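Search products, help and status

Arkusholm Mailwatch
Outage and sign-in monitor for small offices

Somewhere around 9:15 in the morning, a person in your office will say the mail is down. A second person will agree, having checked nothing. By 9:20 you'll have restarted a router that was minding its own business. Mailwatch is a small program that finds out whether the mail is in fact down, and tells you before the router gets hurt.

It signs in to a test mailbox every 60 seconds, sends itself a short message, waits for the message to come back and writes down how long that took. If any step fails, it tries again from a second location. If that fails too, you get an alert by text, by desktop pop-up or by the little status light in the corner of your screen. We don't send outage alerts by email. We did in version 1, and we heard about it.

What it checks

Mailwatch looks at four things separately: the login page, incoming mail, outgoing mail and calendar sync. Most "the mail is down" reports are really about one of these. Login trouble gets its own color (amber), as it's usually fixed by an expired password being changed by the person who ignored the eleven reminders. Outgoing mail gets red, and calendar sync gets a pale gray that Brock Ouellet, who designed the panel, says reflects how people feel about meetings.

You can connect up to 200 mailboxes on the standard plan. Most offices connect 4. It works with any provider that supports IMAP or a modern sign-in, and it will cope with two-step codes as long as you set up an app password first. The setup screen walks you through it – slowly, with large buttons.

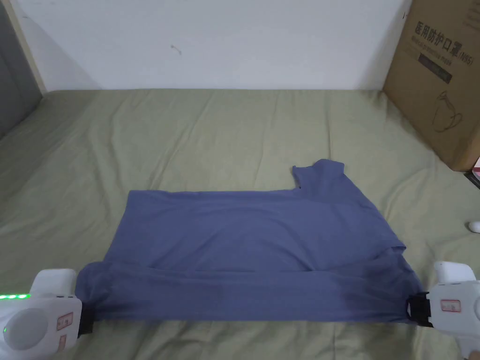
The history page keeps a year of results for every mailbox. You can sort them by hour, by service or by how loudly people complained, provided somebody fills in the notes column. Birthe Vídalín in our support team keeps her notes column very full. Export is to a plain spreadsheet, with the times in your own time zone and the error messages left exactly as the server wrote them, bad grammar included.

What it doesn't do

Mailwatch can't fix an outage. It can't hurry your provider along, and it can't recover the message you wrote for forty minutes in a browser tab and then closed. It doesn't read your mail either. The test mailbox only ever receives messages from Mailwatch, which makes it the tidiest inbox in the building.

From customers

"In March our login page went amber and I told everyone to leave their phones alone. They didn't, but I had the chart to wave at them afterward." – Charito Agbayani, office manager, Ziltcombe

"The longest gap in our log is 2,032 seconds. I used to think it was all afternoon." – Malou Bjarnason, Þrastardóttir

Requirements

Windows 10 or later, or a Mac from the last six years. A phone that can get texts. The mobile app is optional and shows the same four lights, only smaller.

Licensing

One license covers one office, however many desks are in it. Updates are included for as long as you keep the plan, and you can cancel from the account page without talking to us. If you'd like to talk to us anyway, Ilse Frerichs picks up the phone until 5:30 and will ask whether you've tried signing out first. Please have tried signing out first.

Related items
Skuvureo Backup for shared mailboxes
Arkusholm Status Light (USB, desk model)
Mailwatch add-on: calendar sync details
Setting up an app password
Recently updated: Mailwatch release notes

Contact | Terms | Copyright Arkusholm | Back to top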